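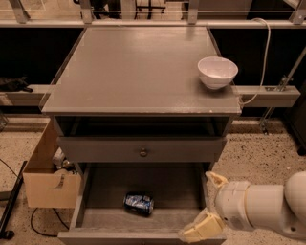

Pattern testers wanted for the Grisa quilt!

Hi everyone, it's Châu Hồ from Groltis. I've finally finished writing up Grisa, the throw quilt I've been carrying on about since July, and now I need some patient people to sew it before I let it loose on the world.

I'm looking for 12 testers. Grisa is pieced from strips and half-square triangles, with a bit of optional hand appliqué in the border (the leaves, for those who saw my mock-up). If you can sew a reasonably straight quarter-inch seam you'll be fine. I'd really love a few newer quilters in the mix, as well as those of you who could do this half asleep, and at least one person who works only in solids. My own two are both scrappy and I've gone a bit cross-eyed.

What you'd be doing: making the full quilt top (quilting and binding it would be lovely, but I won't chase you), keeping notes on anything confusing, and telling me how much fabric you really used. My yardage for the background colour has a bit of wriggle room and I'd like to know how much. Metric people, please put your hand up, the centimetre chart needs a proper going over!

You supply your own fabric and thread. I'll send the draft pattern as a PDF, and everyone who finishes gets the final printed copy plus any other Groltis pattern they fancy. Bảo Lương is doing the diagrams again, so if an arrow points the wrong way he wants to hear about it too.

To put your name down, email me with a couple of photos of things you've made, your usual machine and whether you want the throw or the cot size. Wagner Aguiar is looking after the cot group, so he'll write to you if that's your pick. Bags and cushions count as things you've made, by the way, and so do wonky first quilts.

Posted 2024-09-12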